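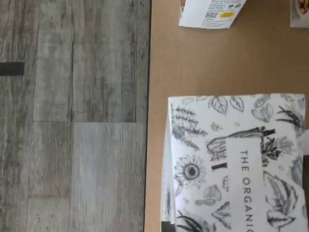 Last updated: Mar 7, 2022

The Packing Floor at Narik Learns a Second Rhythm

The order desk at Narik closes at noon, and by then most of the day's groceries have already been sorted for packing. The company ships pantry goods to households across three counties. Until last July, every parcel it sent was filled by hand. Two of its four packing stations are now automated, and the people who once stood at them have taken up work that did not exist at the company a year ago.

The change was planned over 13 months. Narik chose an arm and control system from Fleno, with software adapted by the engineering firm Jurevik. The aim was modest. The system was to pick boxed and bagged goods, place them in an open carton, and call for help when it could not proceed. Management stated from the start that no positions would be removed during the first two years, and that commitment was written into the staff agreement.

Boxes gave little trouble. A printed carton has flat sides and a code that can be read, and the arm handled such items well within its first weeks. Paper bags proved harder. A bag lying on its side shows creases and folded layers, its contents shift, and its label may face in any direction. A bag covered in drawings of leaves and flowers can also confuse a system that looks for clean edges. For several weeks the bags were sent back to the manual stations, which became crowded as a result.

Dehua Lu, who had packed orders at Narik for nine years, was asked to help. She now leads a group of three floor specialists. Their task is to review each failed pick, record what went wrong, and decide how that product should be presented to the arm.

"I knew which bags slide and which ones slump," Lu said. "I had never had to say it in words. That was the hard part of the new job — finding the words."

Her notes led to a change in how goods arrive at the station. Soft packages are now set down separately, with space left beside them, and heavy bags go into the carton first. The stations handle up to 400 parcels in a shift, and calls for help have become less frequent.

Not all of the effects have been welcome. Packers at the manual stations receive a larger share of awkward orders, including glass and loose produce, and several have said that the easy parcels used to give them a rest. Narik has responded by rotating staff every 30 minutes at the busiest times. Some employees also miss the talk that went on across the old tables, which the safety barriers now divide.

Pay for the specialist positions was raised in January, and training is open to any packer who applies. Narik expects to decide on a third automated station before the end of the year. Lu has asked that her group be consulted on where it will stand.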